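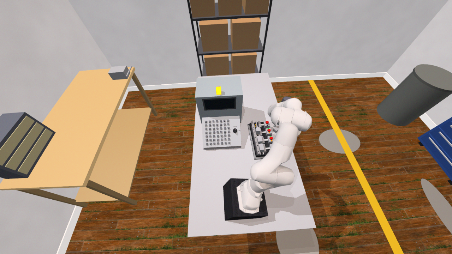 Search this site
Search
Print this page
E-mail this story

The Second Observer

The book had been written at Nasden, before I worked there, and everyone who came after had added to it. By the time it reached me it had 80 pages and a green cover. The title inside was Practice for Arms in Shared Rooms. We called it the book.

My job was to visit the places that had bought an arm through us and see whether they ran it by the book. Most did, more or less. They taped their lines where we said to tape them and they kept the log. If they didn't, I wrote it up on a 669, which was a form with too many boxes, and I gave them until my next visit.

Pukex was a two-person shop. They did small assembly for other firms, mostly Celis, and had put their arm in the back room. I drove out on 26th August. The younger of the two owners let me in and went to get the log. The older one was at the workbench and didn't get up.

"You're the one with the form," she said.

I said I was.

The log was good. Every start had initials beside it and every stop had a reason. In May they had lowered the top speed from 300 millimeters a second to 60, and the entry said only "felt better." I asked about that. The younger one said a part had got away from them once at the higher speed and hit a carton. He showed me the entry for the carton too.

"You logged a carton," I said.

"It says log all contact."

It did say that. I had been to places with new doors and no entry for the old one.

We went through the checks. Power off, power on, hold, release. He read each step from the book and she did it, then they changed over. I stood on my side of the yellow stripe. The book says a visitor stays behind the line until the arm has been declared parked, and says it in capitals, and I've always kept to it even when the people I'm visiting don't.

Then I asked for the observer drill. Section four says that when an arm is working with a person in the room, a second person stands where they can see the end of the arm at all times. If they lose sight of it, they call out, and the arm is held. It doesn't matter how long they lost it for.

"Where does your observer stand?" I asked.

The younger one pointed at the back of the room, on the far side of the table. There was a square of tape on the planks. He went and stood in it.

"Why there?"

"It's in the plan," he said. "The plan came with the arm."

She ran the job, slow. The arm came up and over and down, and I watched him watch it. He had his hand half raised, as the book wants. The arm stopped at the bottom of its reach and stayed there for a while, and he kept his eyes on it and didn't call.

I asked her to hold it exactly where it was. Then I had it declared parked, signed for that, and went to stand in the square myself.
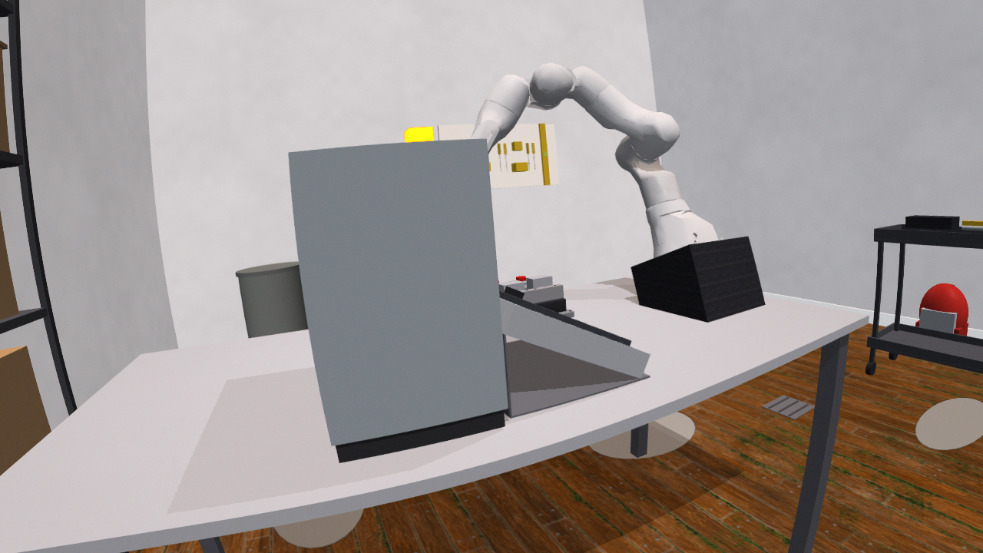
"I can't see the end of it," I said.

"No," he said. "Not at that part."

"You didn't call."

He looked over at her. She had her arms folded now.

"If he calls every time it goes behind the gray box," she said, "we hold every time. It goes behind the box on every piece. We would never finish one."

"How long has it been like that?"

"Since the plan."

I got out my copy of the plan. It was ours. It had the Nasden stamp, and under the stamp the line that said it had been checked against the Chaudhary layout, the old room that all our plans were drawn from. The gray box was on it, and the table, and the square. I turned the page around a couple of times. On the drawing the box was a flat rectangle. Seen from straight above, it didn't hide anything. The drawing had no heights.

I must have looked at that plan, or ones like it, for years. I had measured the distance from squares to tables. I had a tape on my belt for it. I couldn't remember the last time I had stood in one with the arm down.

"So what do we get?" the younger one asked. He meant the form.

The form had a box for "observer fails to call on loss of sight," and it was a serious box. Tick it and the arm is locked out until somebody from Nasden comes back. It had a box for "observer position differs from plan." It had no box for the plan.

I said I needed a minute, and I sat down by the bench and read section four again from the beginning. The older one made tea and put one down near me. She moved a rag off the stool so that she could sit too.

"What do you think he should have done?" I asked her. "The first day."

"Told you."

"Did he?"

"I did," she said. "I wrote it in the log."

She found it for me. It was on the second page, in her writing, which was small and leaned over. It said: Cannot see end of arm from square when it is down behind box. Asked Nasden. And on the next line, with a different pen: Nasden says use square as per plan.

There were initials after that, the initials of whoever had answered. They were mine.

I have no memory of the call. I'm sure it was short. I was probably in the car.

I drank some of the tea. Then I asked him to walk around the table while she moved the arm a little at a time, with a stop and a call at each step, and we found a place on the front side where he could see it from the top of its reach to the bottom. It was closer to the stripe than I liked. I measured it. It was inside what the book allows, by very little, so we pulled up the old tape and put down new, and she ran three pieces through at the low speed while he called "seen" each time it came down. I asked him to say it out loud. The book doesn't ask for that.

On the 669 I ticked "observer fails to call," as he had failed to call. In the part for remarks I wrote that the position was ours and was wrong, that it had been reported, and who it had been reported to. I wrote that the arm shouldn't be locked out. You aren't supposed to write that. I copied her two lines from the log word for word and put my full name next to my initials.

He read it before he signed. He asked whether the tick would stay on their record.

"Yes," I said.

"But it was the plan."

"You still couldn't see it."

He thought about that and signed. She signed under him.

At the car I got out the list of places that had the same plan. It ran over onto a second sheet. I called the first one and asked them to hold the arm with the end down, go and stand in the square, and tell me what they could see. The man on the phone said to wait, he'd need to get somebody to run it, and he put the phone down on something hard. I could hear him walking away.

Print this page
E-mail this story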